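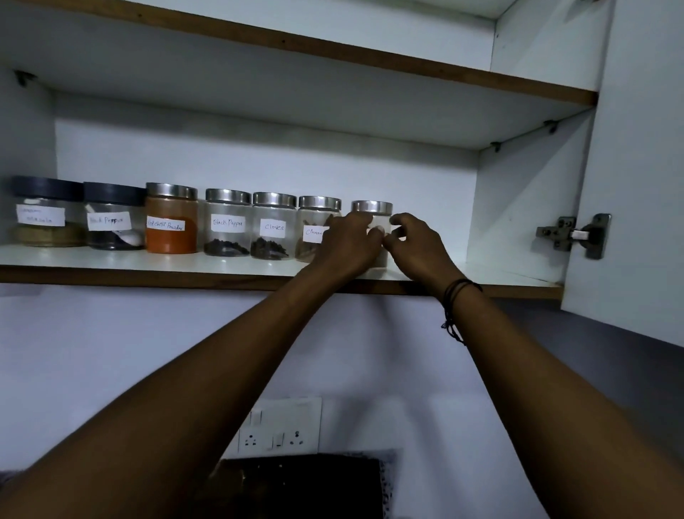
Rukorex Kitchen Demonstration, Wendham Showroom

Visitors can see how a Rukorex arm is taught shelf work. The session starts with a person handling spice jars in a wall cabinet, gripping each one with both hands. The arm then works from the recorded motions at the next bench.

Jars used: clear, handwritten labels, including cloves, black pepper and red chilli powder.

Session length: 2 hours
Group size: 3 or more
Bench: Shek wall mount, fixed height
Gripper pads: Grulby, sold in packs of 100

Open day: October 18, 2022. Book through the Wendham sales desk. The arm can be ordered on the day or later by email.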